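Wandano Neighbors
Home | Pets | Cleaning | Ask | Log in

Keeping the litter corner tidy, and labeling it?

Hello all! We have a new kitten and I'm trying to get scooping down to a quick daily habit, with a small bin beside the tray. How often should I change the liner (mine's pink, bless it), and what should I write the date on it with? 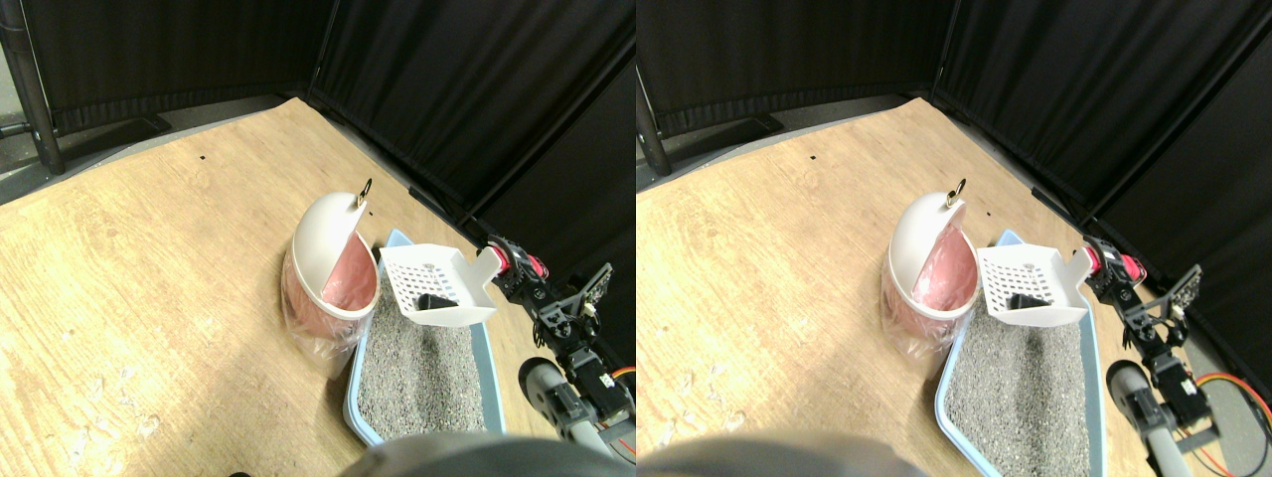 Mhairi Rankin
Every 2 days for one kitten, I'd say, and tie it tightly! Keep the scoop by the tray too, or you'll forever be hunting for it.
2 comments

Evander Strachan
I agree with Mhairi, and I'd add a strip of masking tape on the lid with the date in marker, a nice strong color like red so you'll spot it from the doorway.

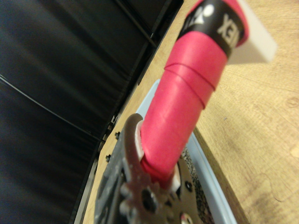 Does the tape leave a sticky mess? Peel it off within the week and it comes away clean.

535 views | 10 shares
Contact | Back to top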